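3.2 Getting a clean edge on bottle glass

I should say up front that I came to this as a hobby knapper who got roped into writing things up, so forgive me if this section wanders a bit. Paavo Manninen and I worked through 13 bottle bottoms over the winter, all of them the thick green kind that Grano used to sell its cooking oil in. The old punt in the middle is a pain! You have to take it down first, with short flakes from the rim inward, and if you rush that step you get a hinge fracture that stops everything dead.

We tried copper and antler for pressure flaking. I like copper (I always have), and Paavo swears by antler, so we swapped every few blanks and kept notes. Copper gave me longer, flatter flakes but crushed the edge more often, and I was forever stopping to grind the platform again on a bit of sandstone. Antler was slower and much kinder. Of the blanks we started, 8 made it to a finished point, and four snapped at the notching stage, right when you've put in three evenings and begun to feel smug. The last one Paavo dropped on the step.

All the waste was caught on a leather sheet and sieved. We ended up with 657 flakes big enough to measure, which Catrin Cadwaladr did by hand through most of February, bless her. Her sheets are what Table 2 is built from. She also noticed that the flakes from the curved wall of the bottle keep a trace of that curve even when they're tiny, so you could probably tell wall from base in a dig collection like the one at Tistelholm.

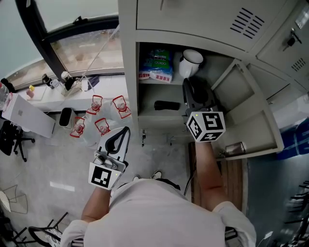
Figure 4. Reaching for a mug on the upper shelf of a locker.

Heino Venckus thinks the curve would be lost on thinner glass, and he may well be right. We only had one thin bottle, a clear one from Rebane, and it shattered before I'd taken off a single decent flake. I'd want a proper batch of those before saying more, and I'd grind the platforms a lot heavier next time.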